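Jelelbridge Hall, monthly walk-round, March
Checked by: Chrysanthi Stergiou
Copy to: Waltraud Zürcher
Start 7:40 am, all lights on, heating off

1. Exits and routes
Main doors: OK. Both leaves open full.
Side door to yard: sticks at the bottom. Opens with a shove but a kid wouldnt manage it. Plane it or rehang. ACTION
Exit signs: all lit. Test button on the one by the kitchen is stiff, works.
Corridor: stacked chairs again outside the store. Moved them myself. Please stop putting them there.

2. Tables, drapes, displays
Table tops: no splinters, edges fine.
Black cloth: hanging clear of heaters and sockets. Need the flame retardant certificate for it, not in folder. ACTION
Letters on cloth: fixings to be checked by hand before each hire, no loose pins on the floor.

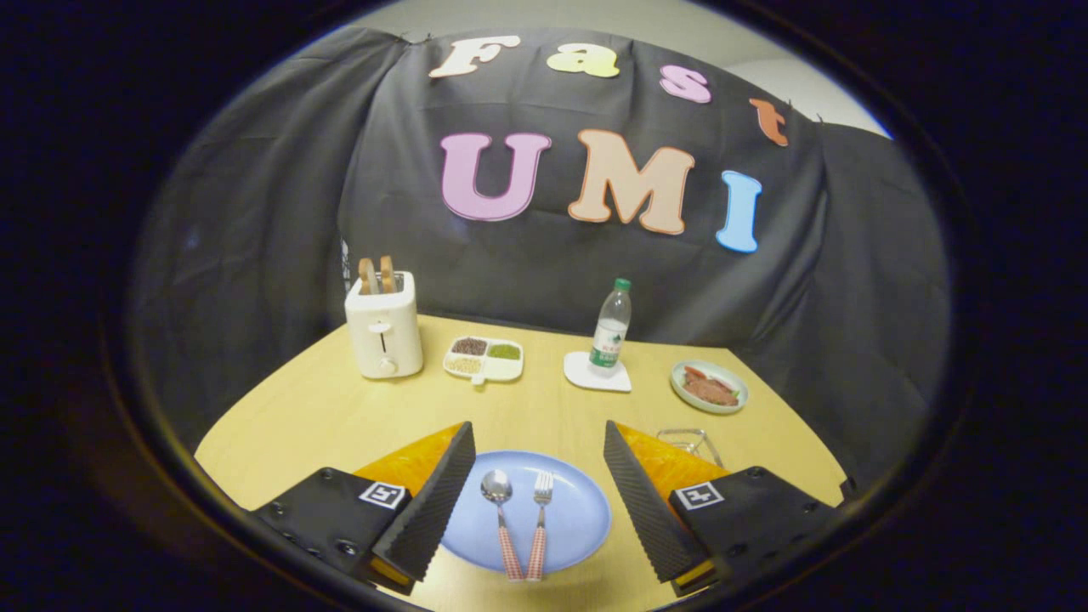 Page 2 of 4

3. Electrical
Socket by stage left: faceplate cracked. Taped off, not to be used. Costache quoted for this last time, chase them. ACTION
Extension leads: one 4-way with no PAT sticker. Taken out of use, in the office.
Fuse board: cupboard locked, key where it should be. Labels faded, 2 unreadable.
Stage lights: not tested, ladder was out on loan.

4. Fire equipment
Extinguishers: gauges in green, pins in, tags signed. The foam one by the kitchen is off its bracket and standing on the floor. Rehang. ACTION
Blanket in kitchen: OK.
Alarm: tested from call point 3, heard in all rooms incl. toilets. Panel reset fine.
Emergency lights: ran 60 minutes, all stayed on except the one over the stairs, gave up early. Battery on order from Vimusitz, part 532.
Capacity notice: says 200, still up, needs a new frame.

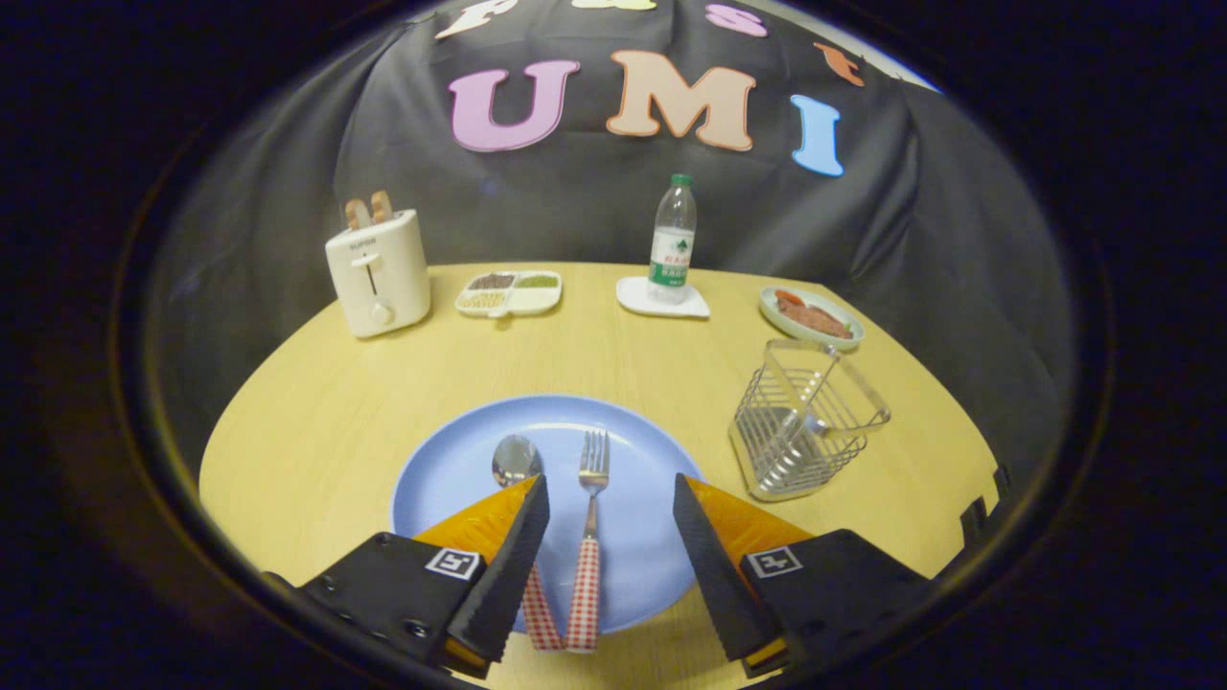 Anything hung up for an event comes under this section too, so if a hirer wants to bring their own fabric they show the paperwork first. Waltraud has the form. Nothing over exit signs or call points, ever.

5. Kitchen and toilets
Hot tap: too hot at the small basin. Mixer needs turning down. ACTION
Floor by dishwasher: mat curling at one corner, trip risk. Binned it, new one needed.
First aid box: short on medium dressings and the eye wash is out of date.
Toilets: grab rail solid. Pull cord tied up again, untied it. It has to reach the floor!!

6. Outside
Steps: moss on the bottom two. Damis coming with the pressure washer, no time given yet.
Bins: lids shut, away from wall. OK.
Gate latch: fixed since last month, thanks.

Overall: open for hire, side door to be sorted before the next big booking. Stage lights carried over to next check.
Finished 9:05 am. C.S.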